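About Binier

We try out robot hands, arms, cameras and controllers so that the people who have to buy them can choose with some confidence. That's the whole business, and after 3,235 logged trials we still get a kick out of unpacking a new hand and finding out what it can do!

Who we are

Binier was started by Soudabeh Rostami and Braulio Arriaga, who met while working on packing machines and spent far too many lunches arguing over which kind of gripper was best. (Soudabeh liked hands with fingers. Braulio liked suction cups, and still does, a little.) They began writing down their arguments, then testing them, and a few friends at other shops asked to read the notes. Those notes became our first report. Today we're a team of 14, and Braulio still writes the first draft of nearly every report on grippers.

We don't make robots and we don't sell them. Makers send us hardware, or our customers do, and we put it through the same set of jobs as everything else. If a hand did badly, the maker sees the numbers before anyone else and gets a chance to ask for a second run. Then we publish.

How we test

Most spec sheets will tell you how much a hand can lift and how fast it closes. Those are good things to know, but they won't tell you how it copes with a toothbrush in a mug. So we test with household things, on real furniture, at the heights and angles people live with. Our bathroom station has a stone-look counter, a sink and a faucet, plus flowers, which make reaching toward the back a lot more interesting.

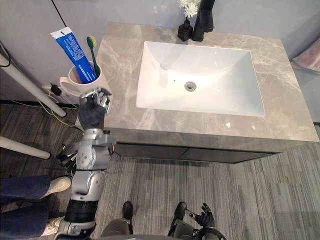
Every trial is run under a job card. The card says where the robot stands, what it's reaching for, which controller is in charge and when an attempt counts as a miss. We run each card 40 times per hand before we change anything, and yes, that gets long. Ladan Safavi wrote most of the cards, and she is very hard to talk into a shortcut. We love her for it, mostly around attempt 35.

Cameras get the same treatment. A view from the head takes in the counter, the floor and both arms, and it's great for planning a reach. It's less great once the hand gets in front of the thing it wants. A camera down at the wrist sees the fingers up close but can lose track of everything else. We record both wherever we can and score them separately, so a customer can see which one a controller was leaning on when it got something right.

Cloth

Cloth deserves its own heading. It folds, it hangs, it hides the fingers from the camera, and it never sits the same way twice. Knits are our favorite, because the ribbing gives fingertips something to work against and the loose folds give the controller plenty to worry about. Abbas Zarei runs this part of the program and will happily talk to you about cuffs for an hour.
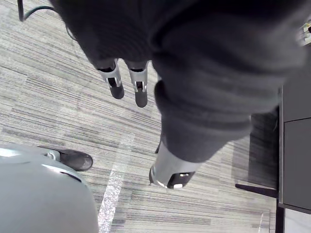

We score cloth jobs on three things: whether the hand got hold of the part it was aiming for, whether it kept hold, and whether it let go cleanly at the end. Letting go is the one people forget to ask about. Fingers with open joints can catch on a loose stitch, and a hand that looks wonderful on hard objects may need a lot of patience here. We also note how much a person had to step in, with a reason each time, and those notes are often the most useful pages in the report.

What we're working on

Our current project is called Gredus. It compares 3 controllers on the same set of small reaching jobs, with the hand, the cameras and the furniture all kept the same. Afshin Ghasemi leads it and built the scoring tool, Jillo, which lines up the recordings from every camera so you can step through an attempt from each side. The mug job is the one everybody in the office has an opinion on: narrow items, a rim to clear, and a handle that can help you or trip you up depending on how you come in.
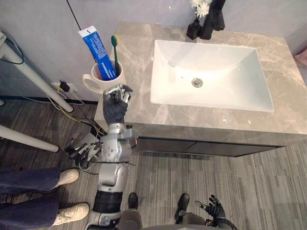

A hand raised beside the mug at our bathroom station.

The first Gredus report is planned for December. Customers on our reading list get it first, and a shorter version goes up on this site for anyone who wants it.

Working with us

If you make a hand, an arm, a camera or a controller and would like it tested, write to Soudabeh. If you're trying to choose between a few, write to Braulio and tell him about the job you have in mind, with as much everyday detail as you can manage. What's on the shelf? How crowded is it? Who else is working nearby? You're also welcome to come and watch a round of trials. Visits start at 10 a.m., and please bring an object you think will be difficult. We keep a list, and we'd love to add yours.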